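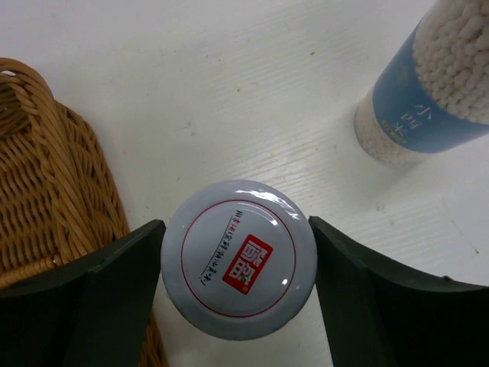
Marleny Ticona once remarked that players forgive a companion almost anything except talking over them, and that most complaints about badly written characters are complaints about timing.

Chapter 4
Companion Characters in Role-Playing Games

A companion is a character who travels with the player but is controlled, wholly or partly, by the game. Chapter 3 dealt with characters who stay in one place, such as guards and innkeepers. The present chapter considers what changes when a character must follow the player through the whole of the story.

Two games are used throughout. In Grajales, the player chooses one companion at the outset and keeps her until the final act. In Groma, companions join and leave as the plot requires, and several can be missed altogether. Students who have not played either game should read the plot outlines in the appendix before going further.
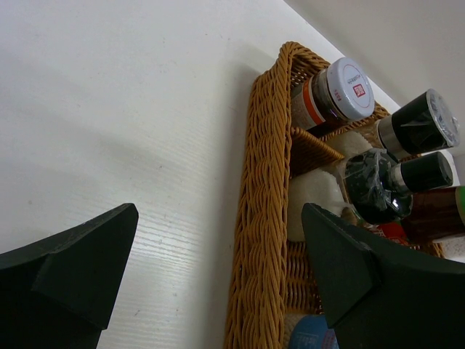
The difference affects the amount of writing needed. The script of Grajales gives its companion 194 separate conversations, of which 33 can be heard only if the player has refused an earlier request. Groma spreads its dialogue over a larger group, and its longest-serving companion, the ferryman Zastley, has 82. Amparo Huamán has argued that Zastley is nevertheless the better remembered of the two, and her argument is taken up in section 4.3.

Throughout the chapter, the word "banter" refers to short exchanges that begin without any action by the player. "Conversation" is kept for exchanges that the player chooses to start.
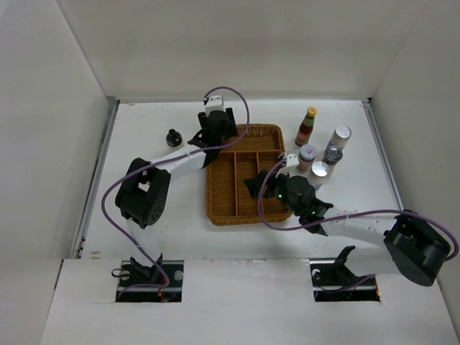 4.1 Joining the party

The first meeting with a companion has to introduce the character and explain why he or she would agree to travel with a stranger. In Groma, Zastley asks for payment at the river crossing at Genance, and a player who cannot pay is offered his company as a form of debt. The terms of that debt are mentioned again in each later act.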